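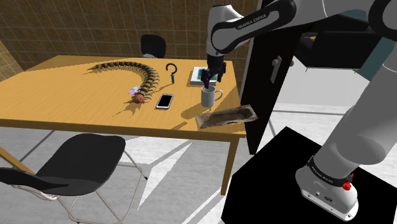

Toy centipede on a wooden table, rendered.

Vismont Credits, version 2

Vismont Credits is a table of performer credits taken from printed theater programs and musical film press sheets. It has 3000 rows. Each row is one person in one role in one production. A dancer who covers two parts in the same show gets two rows.

Sources

The programs come from the Shehu theater, which kept a copy for most of its runs. The press sheets come from Lendo, a film distributor that no longer exists. Names were typed by hand from the paper copies. Optical reading was tried on the press sheets and dropped, as it merged columns in the cast lists.

Fields

person_id: stable between versions
name_printed: the name as it appears on paper, errors included
name_norm: last name, first name
production: title as printed
medium: stage or film
role: character name, or "ensemble"
skill: dance, song, comedy, acrobatics; may be blank
source_ref: folder and sheet
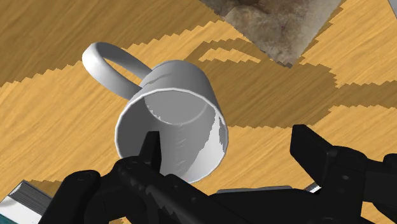
The skill field is filled only where the source names a skill next to the performer. A blank does not mean that the person did not dance or sing. Do not use it to compute shares.

Stage names are a known problem. Where two names are linked in a source, they share a person_id. Where the link is only likely, they do not. Married couples billed as one act ("The Flesanos" is the usual case) are split into two rows, with the act name kept in name_printed.

Changes from version 1

Version 1 had 2000 rows and covered stage only. The film rows are new. The date field was removed because programs were often reused for a second season with the old date left on.

Files

credits.csv, UTF-8, comma separated
acts.csv, act names and their members
notes.txt, reading problems by folder

Reuse is free with credit to the compiler, Mimoza Spahić. Corrections should give the source_ref.

Comments

pit_reader: acts.csv opens with a blank first column in my spreadsheet. Is that meant?

M. Spahić: No, it is a stray comma in the header. Fixed in April.

tapnotes: Are understudies included?

M. Spahić: Only if printed in the program. Paper slips put in later are left out.

oldballet: Folder 2 has several sheets filed under the wrong production. I sent a list.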